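A visit to the Ralmont bead and cord fair

I went on 25 April 2022 and paid at the door. The hall was full by eleven, mostly jewellery makers and a few knitters.

Duván Usuga was on the Darkitz stand with waxed cotton cord in 800 metre cones. I bought a small reel in rust, enough for a couple of anklets. Glass beads came in bags of 1,000 and were cheaper than online.

Sorin Shehu's class on sliding knots ran for 2 hours. Bring your own scissors and a board to pin on. 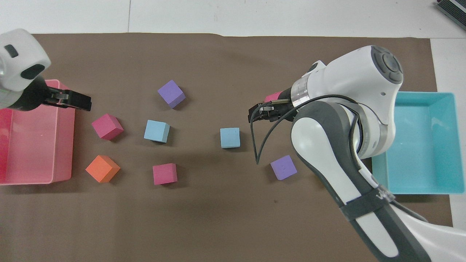 Getting there

Bus 905 stops outside. The next fair is in October.

Contact | © Gromgate Crafts | Back to top

We use cookies. Accept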